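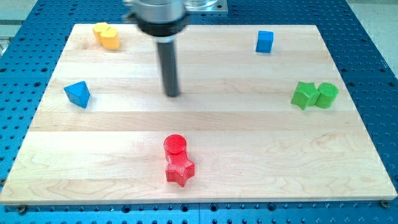
Home Forums Perception Control Planning Tools Search

Touching blocks of the same color get tracked as one block, and then the pushes go wrong

Print this page | E-mail this thread

Derek Ackroyd

Hi all, hoping somebody has been through this already. I'm working on a tabletop pushing setup: arm with a single vertical rod on the end, eight printed blocks on a maple board, two each of red, blue, green and yellow. The job is plain planar pushing. The planner gets a list of block poses, picks a contact point, the rod goes down next to the block and pushes it toward a goal. No grasping.

Perception is Vumier doing color thresholding, then connected components, then a little shape classifier I trained on crops (star, cylinder, hexagon, cube and so on). When the blocks are spread out I'm really happy with it. The trouble starts when two blocks of the same color touch. The green star up against the green cylinder comes back as one green blob, the classifier calls it a star with pretty high confidence, and the centroid lands near the seam. So the planner picks a contact point for a block that doesn't exist, pushes, and both of them rotate off in a direction my model doesn't predict. Then it replans from the new bad centroid and we go around again.

I went through my logs from March and out of 767 pushes, 186 started with at least one merged blob in the state. That's way more than I figured, and most of my failures are in there.

Things I've tried:
- eroding the mask before connected components. Splits some pairs, but it also eats the star points and then the classifier thinks stars are cylinders
- tighter color thresholds. Made the shaded side faces drop out and didn't help the seam one bit
- planning "separation" pushes whenever the block count comes up short. Sort of works, but it needs to know where the seam is, which is the thing I don't have

Is there a sane way to do this without training a full segmentation network? I have 441 labeled images and not much patience for labeling more. Also, the rod hides part of the board whenever it's over the middle, and I'd rather not park the arm before every single push if I can avoid it – it makes everything so slow.

Arne Diekmann

I had this same problem on the bench in Hultholm and lost a couple of weeks to it, so here's what I ended up with.

First, stop asking each picture to tell you how many blocks there are. You already know. You have two of each color and nobody is adding any. So for each color, take the whole mask and fit two known shapes to it at the same time. You printed the blocks, so you have the outlines. Project both outlines into the image, score the overlap with the mask, and optimize over x, y and yaw for both of them together. It's six numbers per color and it runs plenty fast if you start from the previous poses. Penalize the two outlines for overlapping each other or they'll happily sit on top of one another.

Starting from the previous poses is what does most of the work. When a cylinder gets pushed up against a star, you knew where both were right before contact, and the fit just carries that through. For a cold start with blocks already touching, I seed from 20 or so random yaws and keep the best one. Don't bother with yaw for the cylinders, and remember a regular star repeats every 72 degrees. If you don't wrap that, your tracker will look like it's spinning.

A couple of gotchas:

Fit to the top faces if you can. If your camera looks at the board from an angle, the side faces are in your mask too and they'll drag the pose toward the camera. On my saturated blue parts the front face was darker enough than the top that I could split them on brightness. Yellow was harder. I ended up rendering the whole extruded shape for yellow and fitting that.

For the rod, you know the joint angles, so render the tool into the image and mark those pixels as "don't know" instead of "background". Pad it a bit because the rod blurs when it moves. Then the fit doesn't get punished for a block that's half hidden, and you don't need to park. I still park if a block has been mostly hidden for more than a second or so.

And on the planning side, treat any pair closer than about a rod's width as one body for contact purposes. My planner used to try and slip the rod in between them. Now it picks an outside contact and aims along the seam so they slide apart.

Your 441 images are useful, by the way! Use them to tune the score weights and check the poses, no more labeling needed.

chavez_fan

Just use a different color for every block. Or put tags on top. We did tags with Naneo and it took an afternoon.

Derek Ackroyd

Arne, thank you, this is great. I got the joint fit going for green and red last night and the star/cylinder pairs come out as two blocks now. The 72 degree thing bit me right away, ha. Tags are out for me I'm afraid, the policy we train later has to see plain blocks. Do you remember how much you padded the rod?

Arne Diekmann

Eight pixels at rest, and then I scale it with tool speed. Try that and see what the residuals look like.

Print this page | E-mail this thread

Contact us | Copyright the posters and the forum | Back to top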